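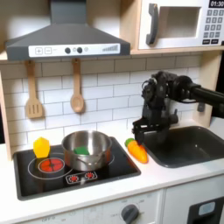
Carrot on the counter, between the stovetop and the sink.

1/ Notes on the Tamholm mitts, second version. Worsted weight, 4.0 mm hook, one size. US terms. Gauge is 16 sc and 18 rows to 10 cm, measured after blocking.

2/ Yarn is Irkia worsted, 191 m per ball. One ball does the pair with a short tail left over. If your gauge is loose, buy two.

3/ Cuff: ch 13, sc in 2nd ch from hook and across, 12 sts. Ch 1, turn. Work in back loop only for 34 rows. Sl st row 1 to row 34 through both thicknesses. Turn right side out.

4/ Hand: 1 sc in end of each row, 34 sts, join. Next rnd, inc in sts 1 and 18, 36 sts. Then 6 rnds even. Do not turn at the joins or the fabric biases – I tested it both ways.
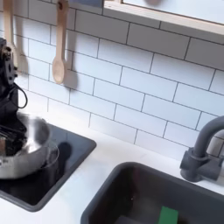 5/ Colour changes. Drop the old colour at the last yarn-over of the st before the join, not after it. The backsplash tile in white with grout lines between is the layout I charted for the Jomier dishcloth: white blocks 5 sts wide and 3 rows high, one row of grey between courses, verticals offset by half a block on alternate courses. Carry the grey behind the white and catch it every third st.

6/ Dishcloth base: ch 43, sc in 2nd ch from hook and across, 42 sts. Seven blocks of 5, each followed by 1 grey, is 42 exactly. No edge stitch allowed for, so the border has to cover both selvedges.

7/ Border: 1 rnd sc in grey, 3 sc in each corner. Fasten off. The square I weighed came out at 31 g in cotton. Washes at 60, shrinks slightly in the row direction.

8/ Back to the mitts. Thumb gap: on rnd 7 of the hand, ch 6, skip 6, sc to end. Next rnd, sc in each ch, 36 sts again. Pick up 14 around the gap later – 6 below, 6 above, 1 at each side.
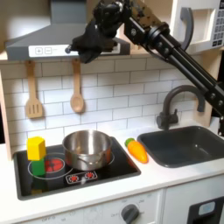

Tudose asked whether the 14 picked-up stitches leave a hole at the corners, and said hers always gape on the palm side unless she works the side stitches together with their neighbours.

9/ They can gape. Pick up 16, two at each side, then sc2tog over each side pair on the next rnd. Back to 14, corners closed. I'll put that in the written pattern.

10/ Chart for the dishcloth to follow in November. Row 9 needs redrawing.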